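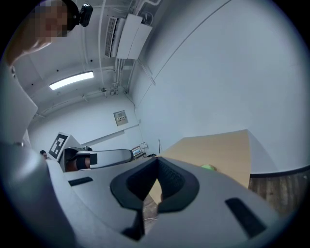

Chapter 4
Visiting a Robotics Workplace

4.1 Before you go

Most people who work with automation first see it on a visit. A supplier opens its workshop in March, a college arranges a trip, or a customer asks to watch a task being done before signing an order. A visit lasts an hour or two, and much of what you could learn from it is lost if you arrive without questions.

This chapter follows one visit from start to finish. The host is Gridix, a small firm that collects hand-motion recordings for companies training robot arms. The visitors are a group of 15 students from the technical college at Julau, led by their instructor, Bernadette Carré. The open day began at 9:30 a.m. and ended before lunch.

Carré gave her students a single sheet of paper the day before. It asked them to write down the name of each task they saw, the objects used, the point where a person had to make a decision, and one thing they did not understand. She did not ask for a drawing or a parts list. Students who try to copy down every part of a machine usually miss what the machine is being used for.

4.2 What a demonstration shows

At Gridix the work is done by people holding grippers in their hands. The operator carries out an ordinary household task, such as picking something up and putting it in a bowl, and the movement is recorded. Patterned markers on the grippers let the software work out the position of each hand. The recordings are later used to teach a robot arm the same kind of task.

Boyang Jin led the first session. He told the group that a short task is harder to record well than it looks. The operator has to close the fingers at the right moment, keep the object steady, and let go cleanly. If the object slips, the recording is marked and kept in a separate folder. Gridix had 1,747 recordings in its current set, and 1,675 of them had passed review. 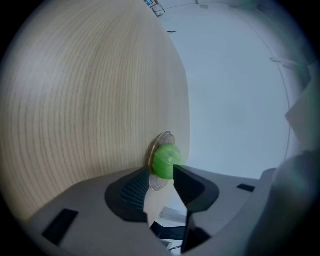

Soft and rounded objects take up a good part of the training schedule. A block with flat sides can be held in only a few sensible ways. A ball can be approached from almost any direction, and operators have to learn to vary their grasp on purpose. A set in which every grasp is the same is of little use to the customer.

The students also asked how long a person can do this work. Jin answered that operators at Gridix stop for a break after 60 minutes. Wrists get tired first. The firm changed its schedule last fall after two operators reported sore thumbs, and it now rotates people between recording and review.

4.3 Watching the operator

Visitors tend to look at the equipment. Carré told her group to spend at least one full task looking at the person. Where does the operator look before reaching? Which hand moves first? Does the operator pause, and at what point? Write the answers down while the task is going on, and leave blank any line you are unsure of.
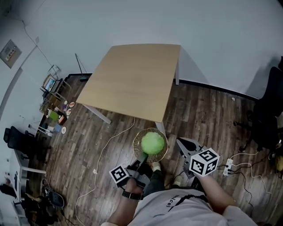 Freya Staniforth disagreed with part of this advice when the group compared notes. She said that watching the hands told her very little until she had tried the grippers herself, and that the try-out should have come first. With the grippers on, she said, she could not feel how hard she was squeezing, and only then did she see why the operators worked so slowly.

Carré accepted the point and changed the order for her next group. Other instructors keep the try-out for last, so that students do not spend the demonstration thinking about their own turn. Both plans are in use, and Exercise 4.2 asks you to compare them.

4.4 Key terms

Operator: the person who carries out the task being recorded.
Grasp: the way in which an object is held, including the direction of approach.
Review: the check made on a recording before it is added to a set.
Set: a group of recordings delivered together to a customer.

Section 4.5 deals with the written report and the follow-up letter to the host.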